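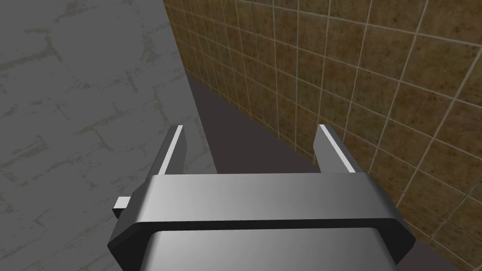 Wrist-level view in a simulated room, with the two-finger gripper open and empty.

Simulated demonstration collection is the practice of recording examples of robot behavior inside a computer-rendered environment, for later use in training a learning system. An operator or a scripted planner directs a virtual robot through a task, and the software stores the rendered views together with the position of the arm and the state of the gripper at each step. The resulting record is called a demonstration or, in some of the literature, an episode.

Overview

Most learning systems for manipulation need many examples of the same task carried out under differing conditions. Gathering these on physical equipment is slow, and each change of room or lighting must be made by hand. In simulation the surroundings can be replaced between one episode and the next. Floors and walls are commonly assigned surface textures such as worn stone or tile, while the task itself remains unchanged.

Views are usually rendered from at least two virtual cameras. One is fixed in the room. The other is attached near the wrist and moves with the arm, so that the fingers stay in sight throughout the episode. Wrist views often include long stretches in which the gripper holds nothing and only floor or wall lies beyond the fingers. Practice differs on whether such stretches should be kept. Some collections trim them, and others retain them so that the system also learns how to approach an object.

Methods

In teleoperated collection, a person controls the virtual arm with a handheld device or keyboard. In scripted collection, a planner with full knowledge of the simulated room produces the motion. A third approach begins with a small set of teleoperated episodes and generates variations by moving objects and adjusting the recorded path to match.

The Ekwueme collection, prepared at the Skuvport laboratory, follows the third approach. It began with 65 teleoperated episodes and was extended to 353 after variation and review. Episodes in which the arm passed through a solid surface were removed. The collection is distributed with Plorkov, a set of tools for replaying episodes and rendering them again with different textures.

Quality control

A demonstration is normally accepted only if the task reaches its defined end state within a time limit. Reviewers also check for gaps in the record, sudden jumps in arm position, and disagreement between the commanded and the rendered state of the fingers. The Treder format, used by several smaller collections, stores the reason for each rejection alongside the episode.

Limitations

Rendered surfaces tend to be cleaner and more evenly lit than real ones, and contact between fingers and objects is only approximated. Systems trained on simulated episodes alone may perform poorly on physical robots. Many projects therefore add a smaller number of physical recordings at a later stage of training.

See also

Domain randomization
Imitation learning
Teleoperation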